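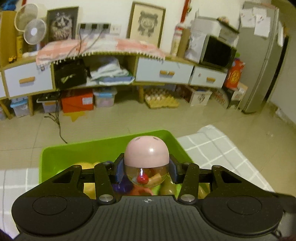

Wie viel Kram darf eigentlich mit, wenn man umzieht? So viel, wie man in der neuen Wohnung innerhalb einer Woche wieder auspacken mag.

Mit dieser Regel bin ich im Januar von Vistham nach Weltden gezogen, und ich habe sie natürlich sofort gebrochen. 600 Euro hat der Transporter gekostet, drei Kartons stehen immer noch zu im Flur (einer heißt seit Monaten nur "Kabel usw."). Beim Packen war ich viel zu nett zu mir - jede Tasse durfte mit, jedes Glas, sogar der alte Toaster! Und dann stehst du im vierten Stock ohne Aufzug und verfluchst jede einzelne Tasse.

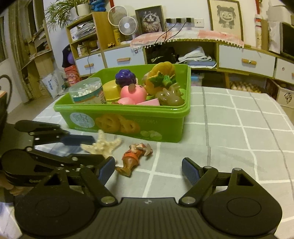

Was ich beim nächsten Mal anders mache

Früher anfangen, und zwar mit dem Keller. Bücher nur in kleine Kartons, bitte, mein Rücken dankt. Und die Bettwäsche kommt obenauf, damit ich sie am ersten Abend nicht wieder bis Mitternacht suche.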